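Stasten Standing Desk Mat, eight months in

I held off writing this one up because my first week with the Stasten mat was not great and I wanted to be fair to it. I bought mine in February from the Berisha store in Vonport, paid $144 (ouch, I know), and carried it home on the bus under one arm like a rolled-up rug.

So, the smell. It has one! Kind of a new-sneaker smell, and it hung around my study for a good couple of weeks. I left the window open most afternoons and eventually stopped noticing. The corners also curled up when I first laid it out, and I caught my toe on the front left one more than once. A stack of cookbooks overnight fixed three of them. The fourth took longer, and it still lifts a tiny bit when the heating is on.

But my feet! I used to be done standing by mid-morning, and now I'll get to lunch before I even think about the chair. My last mat was a Nuston, $39, and it was fine until it went flat in the spot where my heels go. The Stasten is much firmer. If you like a squishy mat you may hate it at first (I sort of did), so give it time.

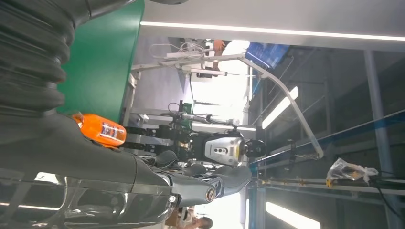

Cleaning is easy enough. Coffee wipes right off, cat hair does not. The top has a fine pebbly texture that grabs every bit of fluff in the house, and a vacuum just pulls the whole mat up with it. I use a damp dish glove and drag it toward me, which works great and looks ridiculous.

Size-wise, measure first. I got the regular and I wish I'd gone one bigger, as I'm a pacer on phone calls and I keep stepping off the back edge. The large was $322 though, and I just can't get there for a mat, sorry.

Would I buy it again? Yeah, on sale. I'd take a point off for the corners and half a point for the smell, and if you only stand for an hour a day, get the Nuston and spend the rest on decent slippers.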